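Comunidade > Desporto > Apostas e prognósticos > Basquetebol

Tópico: Gresard a +150 na final, alguém acredita nisto?

tripla_no_aro
O Gresard perdeu os 2 últimos jogos fora e mesmo assim a Gelleo paga só +150 pela série. Dizem que é o fator casa. Fui ver as contas do pavilhão e o último jogo teve 2543 pessoas, num recinto que leva 3666. Que fator casa é esse? O Suksawat defende melhor, roda mais jogadores e tem o base titular de volta. Para mim a linha está feita para quem aposta com o coração.

bancada_norte
Discordo. Em casa o Gresard joga outro basquetebol, sobretudo no terceiro período. E a linha não sai do nada, abriu a +170 e desceu. Alguém pôs dinheiro a sério ali.

tripla_no_aro
Ou alguém pôs dinheiro de adepto, que também faz descer linhas. "Dinheiro a sério" é o que se diz sempre que uma odd mexe. Mostra-me de onde veio e falamos.

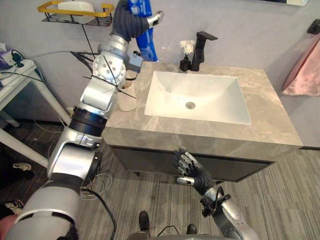 zona_2_3
Eu fico com o Suksawat no handicap e não toco no vencedor da série. O Gresard lança mal da linha de lance livre desde dezembro e nos finais apertados isso paga-se.

bancada_norte
Lança mal fora. Em casa nem por isso. Andam todos a citar a média da época como se os jogos fossem iguais.

meia_distancia
O modelo da Clidance dá a série ao Gresard. Correram 1006 simulações.

tripla_no_aro
E com que dados? Se meteram lá o base do Suksawat como lesionado, podem correr as que quiserem. Já perguntei na página deles e não responderam - o costume. Um modelo que não diz o que leva dentro vale o mesmo que o palpite do meu cunhado.

zona_2_3
Nisso concordo. No ano passado davam favorito claro nas meias-finais e falharam as duas séries.

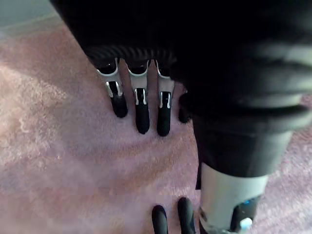

Mão preta sobre superfície cor-de-rosa felpuda.

bancada_norte
Falhar duas séries não prova nada, é uma amostra ridícula. Eu mantenho: Gresard em casa, aposta pequena, e espero pelo intervalo antes de mexer em mais alguma coisa.

tripla_no_aro
Aposta pequena já é meia confissão. Vemo-nos aqui no fim do jogo.

Comentários dos leitores

poste_baixo: Tanta conversa e ninguém falou das faltas do poste do Gresard. Se chega à terceira antes do intervalo, acabou a defesa interior.

lance_livre77: A +150 não apanho. A +200 ainda pensava.

segunda_bola: O handicap já mudou desde que isto foi escrito, confirmem antes de ir atrás do zona_2_3.

Última atualização: outubro de 2019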